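Small Things, Wrapped and Boxed: The Estance Table Gallery

Welcome back to the gallery! September was all about small rectangular things, and I had so much more fun with it than I thought I would. Blocks, cases, trays, tins – anything that sits flat and fits in one hand.

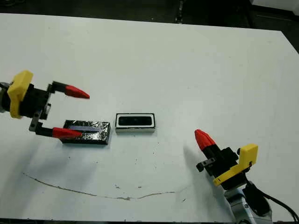
1. Black block and white-edged piece
Look at the shine on that wrapping! The black covering is full of crinkles, and every one of them catches the light in its own way, with a paler bluish-gray band running diagonally over the top. Next to it is the smaller piece, white around the outside and black inside, with a glossy dark rectangle near the middle. I love how the white border nearly melts into the white tabletop.

About the table
The top has its scuffs and marks, and I've grown very fond of them. A spotless surface makes everything look like a catalog page, and these pieces deserve a bit of real life underneath them. White is also wonderful for dark, shiny things (and pretty unforgiving with pale ones, so you learn to look for the shadows).

About the collection
The Estance collection is up to 986 pieces now, and 102 of them came in during the Drendemton clear-out, mostly in mixed boxes with no labels at all. I sort by shape first and worry about what a thing was for later. Flat pieces go on the Navard shelves, tall ones go in the crates under the window, and anything with a wrapped or taped surface gets its own drawer so it won't stick to its neighbors.

The name Văn on some of the older entries is the first shelf we ever filled. Its numbering is different from the rest, and I'm slowly working through it – the old list went up to 3000, with plenty of gaps!

Coming next
Round things! Lids, reels, jar tops and a whole bag of wooden knobs that I can't wait to spread out. If you have a favorite small object with a good surface, crinkled, scratched or polished, write to the gallery page and tell me what you like about it.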